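Subject: Re: [Pinham-residents] Donations register, has anyone read it?
Date: 19 October 2024

Hi all,

Thanks for getting this going again, I'd been meaning to write since the last council meeting. I've quoted the bit I'm answering so it doesn't get lost:

> Has anyone looked at the gifts and donations register lately?
> The Donnelly ward entries stop in January and there's nothing
> at all for the fundraising dinner. I thought councillors had
> 40 days to declare. Or is that only for gifts over a certain
> value?

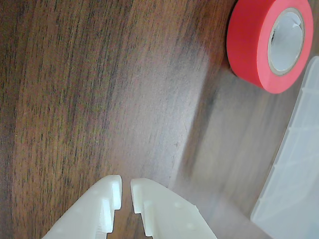 2 min read

Yes, I've been through it, all 43 pages (I had a cold and nothing better to do!). You're right that the Donnelly entries stop in January. The dinner isn't there under the ward, but it isn't there under the party branch either, and that's the part that bothers me. Brastalgate Homes took a table of 10 that night. It was in their own newsletter, so I'm not telling tales.

On your question about value — as I read the code, a ticket under $80 doesn't need declaring by itself, but several from the same source get added together. A whole table has to go over that, surely? Happy to be corrected by anyone who has sat through the training.

What I'd really like to know is whether any of this came up before the Camwood Road rezoning vote. The minutes say "no conflicts declared" and then go straight on to parking. Maybe there was no conflict to declare. Fine, but then put the dinner in the register and let us all see it.
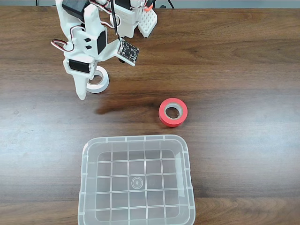
I rang the clerk's office on my lunch break and got a very pleasant person who said late entries can still be added and the online copy is sometimes behind the paper one. So before anybody writes to the local paper, could someone who lives closer than me pop in and ask to see the paper version? You don't need an appointment, but you do need to sign for it.

I've also started a letter to the integrity officer. It's much too long and a bit cranky in the middle, so I'll trim it over the weekend and send it round. If you'd like your name on it, reply to me off-list please — the last one turned into an endless string of "me too" emails and half of you unsubscribed.

Oh, and the hall is booked for the next meeting, same time as usual, side door.

Cheers from the wrong end of Camwood Road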